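Ironing
From the Plallideo Household Encyclopedia
Reading time: 2 min

Ironing is the use of heat and pressure, often with moisture, to remove creases from woven or knitted cloth. In Australian households it is generally treated as the last stage of laundering, following washing, drying and sorting. Commercial laundries use the broader term finishing, which also takes in folding, hanging and wrapping.

Principles

Creases in cotton and linen are held by hydrogen bonds between the cellulose chains of the fibre. Water and heat loosen these bonds, and the cloth takes the shape in which it is held as it cools and dries. Wool behaves in a similar manner but is easily scorched or made shiny, and is customarily pressed through a damp cloth. Nylon and most polyesters soften at lower temperatures and are ironed on a cool setting.

Equipment

The domestic ironing board is a padded, tapered surface on folding legs. Its narrow end allows shirts and skirts to be drawn over the board one layer at a time. Covers are commonly of cotton, sometimes with a reflective coating, and are fastened by a drawstring or elastic hem. The Vakus trade catalogue, which is issued each January, lists 24 patterns of board and 83 replacement covers. Sleeve boards, a smaller form, are placed on a table or on the main board.

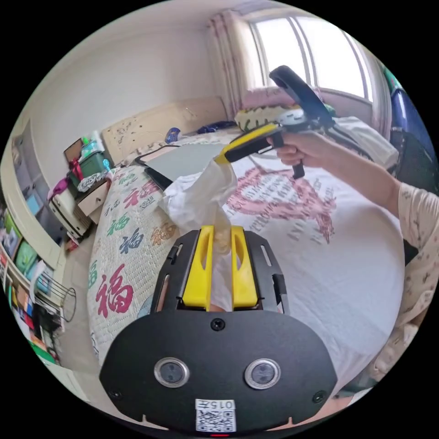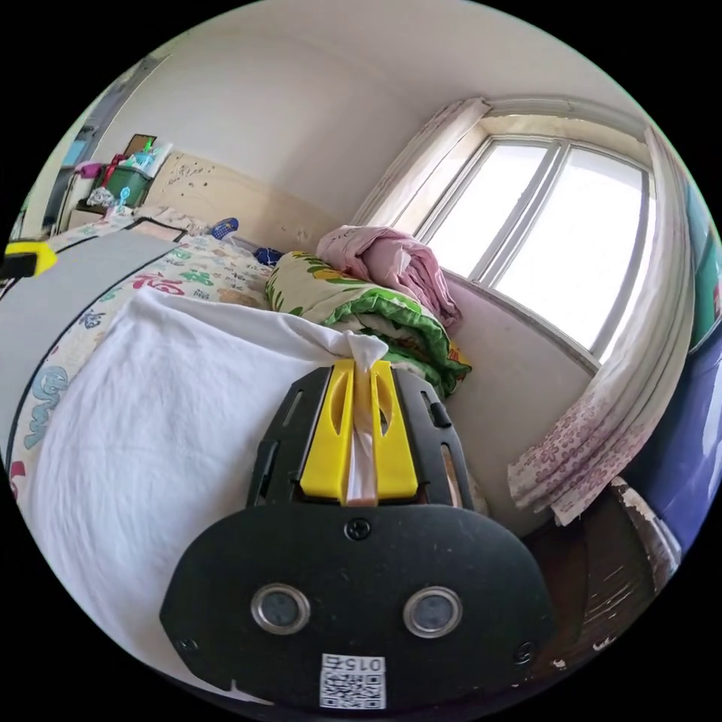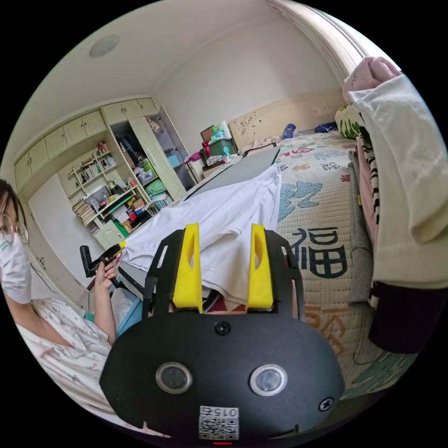 White cloth over a grey ironing board.

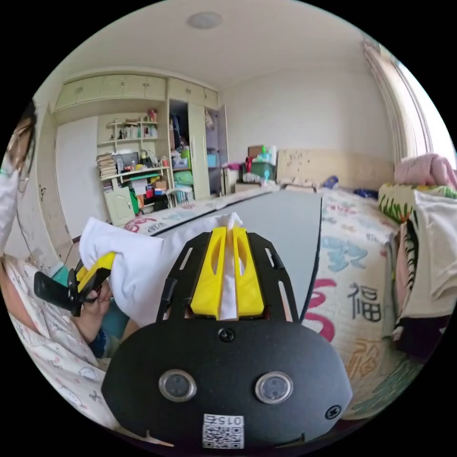

Le Goff objects that the order usually taught for shirts, with the collar first and the body last, is a convention of the commercial laundry and has little bearing on work done at home, where a shirt is seldom hung up the moment it is finished. The Pernard manual of domestic practice retains the traditional order: collar, yoke, cuffs, sleeves, then the two fronts and the back.

Care labelling

The iron symbol on a garment label carries one, two or three dots, indicating low, medium and high heat respectively. A crossed-out iron means that the article should not be ironed. Colour, trim and printed decoration may call for a lower setting than the base fabric would allow.

See also: Laundry; Mangle; Starch; Trouser press

Last revised 2019-05-03
2 comments | 40 shares
Contact the editors | © Plallideo | Back to top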